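Section 4: Setting up the Hallen table kit

4.1 Before you start

I set this kit up a lot (it lives on a high shelf at my place and comes down whenever we've got people over), so these steps are the way I do it, with the bits the leaflet skips. You'll want the whole tabletop free and a damp cloth handy. The Hallen kit covers trays, vase, pen cup and one small cube. Blocks and other fiddly things come from the Aerts add-on bag, if you bought it.

1. Wipe the table down and let it dry. Trays slide on a wet surface and you'll be chasing them all afternoon.
2. Take everything out of the carton and put the packing aside. Don't chuck it yet!
3. Check the part number on the carton flap. Mine says 2,273, and any replacement tray has to match it or the rims won't stack.

4.2 Trays

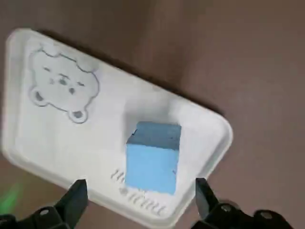

I always do trays first, before the flowers, as they take up the most room and everything else gets shuffled to suit them. Give each one a quick wipe inside the rim, where the crumbs hide. Then pop one thing in it and leave it at that for now. A single light blue block sits nicely beside the bear drawing and you can still see the face, which my lot insist on. Once you start piling things in, the bear disappears and the complaints begin.

4. Put one tray on the left and the other wherever your guests will reach. Dead straight or on an angle, your call. I like an angle.
5. Keep each tray under 300 grams if you plan to carry it one-handed.

Note: don't soak the trays. A cloth and a drop of dish soap is plenty.

4.3 Vase, cup and bottle

6. Stand the vase toward the far side of the table, in the middle, so no one has to lean over it.
7. Pour in 200 mL of water, then add the flowers. I use red roses, and I trim the stems first.
8. Add the pen cup and a bottle of water, leaving a good open patch in the middle for the game.

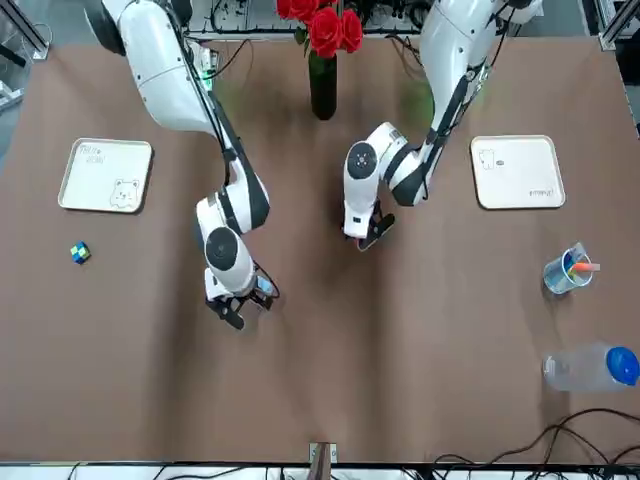 Fig. 4-2. Trays, cube puzzle, pen cup, water bottle and roses on the table.

Caution: glass vase! Lift it with both hands, and never move it full.

4.4 The cube

9. Leave the cube puzzle out on the bare table, within easy reach. I used to keep it in a tray and people assumed it was part of the decoration.
10. If the cube feels stiff, give it a few slow turns each way. Please don't oil it (I tried, and my Kunstead tablecloth still has the mark).
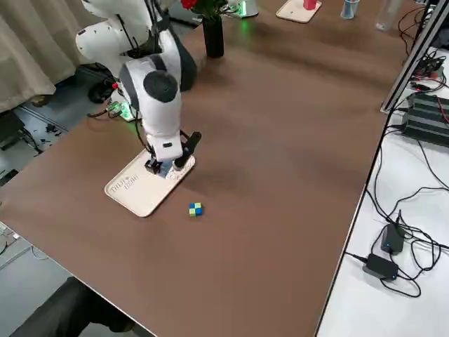

Stiffness usually goes after almost 16 turns, and if it doesn't, ring the Tristuvov spares counter before you force anything. They're good about swaps, though in October they get busy and it can take a while.

4.5 Packing up

11. Flowers out first, then empty the vase at the sink.
12. Stack the trays drawing side up with a tea towel between them.
13. Cube and pen cup go in last, on top.

Note: if the carton lid won't close, the vase is in upside down.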